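Skovgate Faceted Cup, Teal

Home / Table / Cups / Skovgate

$12 each, or $77 for a box
In stock
Color: teal
Sold by Jullon

I've been selling cups for a long while now and I'm picky about them, so the range I keep is small. The Skovgate is the one I reach for at home. I drink my first coffee out of it standing at the back door, and then I usually forget it out there on the step (my neighbor has brought it back to me more than once!).

I started stocking it in February after a customer, Rebecca Sorrentino, wrote to ask if I had anything that didn't slide out of her hand. She has arthritis and the smooth round mugs were giving her trouble. I sent her two different ones to try, the Brender and this. She kept the Skovgate, mailed me back the Brender with a nice note, and ordered a box the same week. So there you go, that's how things get added to this shop.

The flat sides are what does it, I think. Your fingers find a spot and stay there, and there's no handle to get in the way when you put it on a crowded shelf. If you need a handle, go look at the Brender, it's a good mug and I won't be offended.

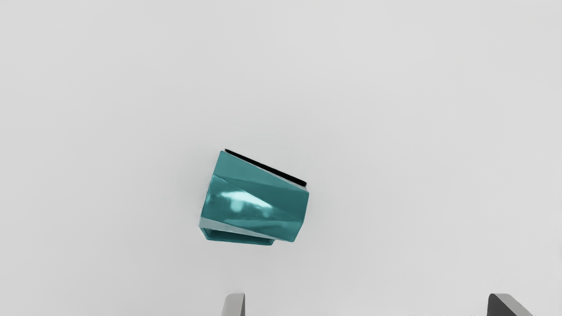

Sizing is the question I get most. It holds a normal coffee with a splash of milk and room to walk across the kitchen. It will not hold one of those giant lattes, and it's too big for espresso unless you like looking down a well. My sister uses hers for toothbrushes, and I've seen one with a cactus in it.

Washing: top rack is fine, and I run mine most nights. Tea does leave a ring after a while, so I let a spoon of baking soda and some warm water sit in there while I eat breakfast, then rinse. Please don't put it in the microwave. The outside gets too hot to hold and the coffee stays lukewarm, the worst of both worlds.

Shipping goes out from my place twice a week. Each cup gets its own little sleeve of cardboard, and I pack boxes myself with a lot of paper, so expect to spend a minute digging. If something shows up chipped, send me an email with your order number and I'll put a new one in the mail. No need to return the broken one.

We've sold around 1,160 of these so far, mostly to people who bought one and came back for more. Teal is the only color I have right now. The Lâm, the low bowl people like to pair with it, is on its own page and should be back next month.

Last updated 2023-04-18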